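# Household task demonstration (robotics)

**Household task demonstration** is a method of programming a robot in which a person performs a domestic chore through the robot, either by moving its arms by hand or by controlling them from a distance, while the joint positions, gripper commands and camera images are recorded. The recordings are later used to train a control policy. The method belongs to the wider field of learning from demonstration, also called imitation learning.

## Methods

Two methods are in common use. In *kinesthetic teaching* the operator holds the arm directly and guides it through the motion while the motors are set to offer little resistance. It needs no extra hardware, but the operator's hands and body often enter the camera view, and guiding two arms at once is tiring for one person.

In *teleoperation* the operator stands apart from the robot and moves a second device, such as a pair of smaller leader arms, a handheld controller or a tracked glove. The robot's arms follow. Leader arms with the same joint layout as the robot are preferred for two-handed work, as the operator can feel when a joint is close to its limit. Most leader arms return no contact force, and operators learn to judge grip from the camera view and from the sound of the motors.

## Laundry tasks

Unloading a front-loading washing machine is often used as a test task. Cloth changes shape when it is grasped, garments tangle with one another, and the drum opening limits the angles from which an arm can enter. The open door takes up part of the space in front of the machine and has to be avoided by whichever arm works on the hinge side.
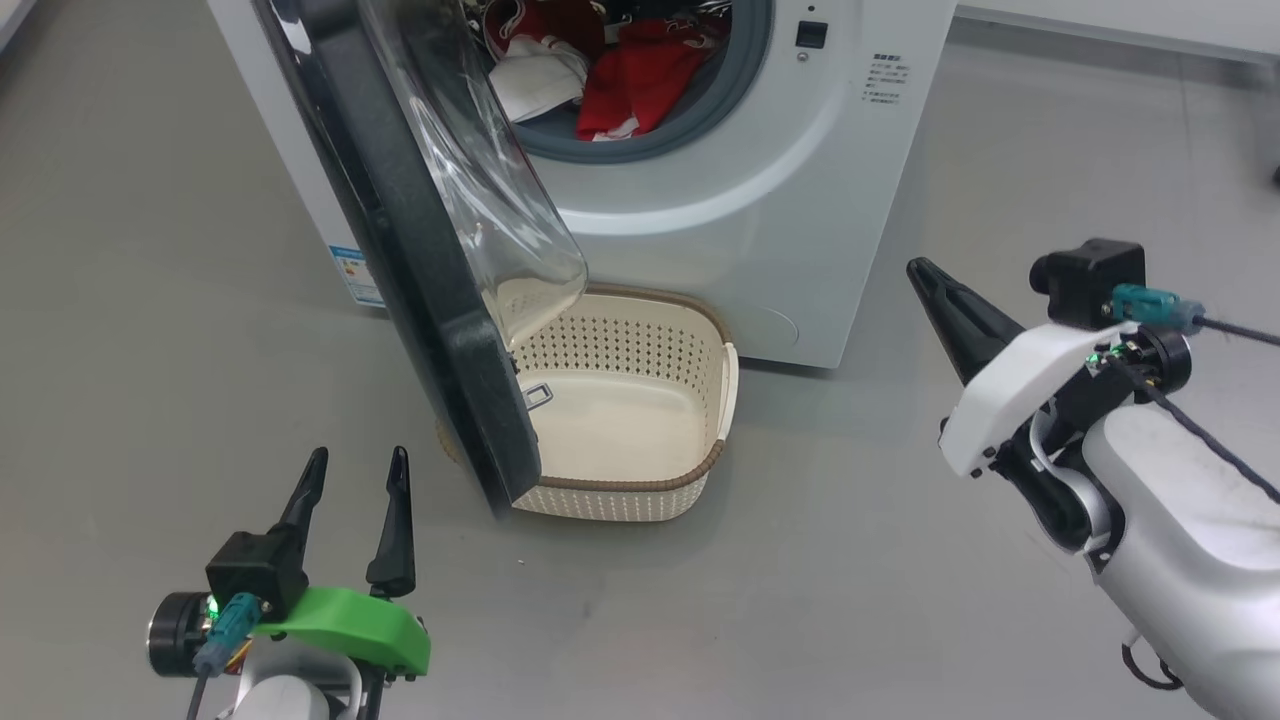

Basket position has a strong effect on the length of an episode. A basket placed close under the opening shortens the path of the gripper and catches garments that slip on the way out. If it is placed too far back, the arm must fold sharply at the elbow to release over it. Common practice is to move the basket slightly between episodes so that the trained policy does not depend on one fixed location.

Grippers with narrow fingers can pinch a fold of cloth at the edge of a pile, but they lose heavy garments more often than wide ones do. Operators are usually told to regrasp after a slip and to leave the error in the recording. Demonstrations that contain recoveries tend to produce policies that can also recover.

## Somboon laundry set

The Somboon set was recorded by Ratree Thepsuriya and Nhàn Lã at the Clultside laboratory and contains 2,415 teleoperated episodes, of which 300 were held back for testing. An episode ends when the operator presses a foot pedal. Carol Furnival later reviewed the set and marked 113 episodes as unusable, chiefly for dropped camera data. Episodes in which a garment fell to the floor were kept and labeled separately.

## Limitations

Demonstrations carry the habits of the person who gave them. Tassanee Wiriya reported that policies trained on a single operator copied that operator's pauses before each grasp, and that mixing operators reduced the effect but made the motion less even. Operator fatigue is a second concern, and sessions at Clultside were limited to 52 minutes.

## See also

- Leader–follower control
- Behavior cloning
- Deformable object manipulation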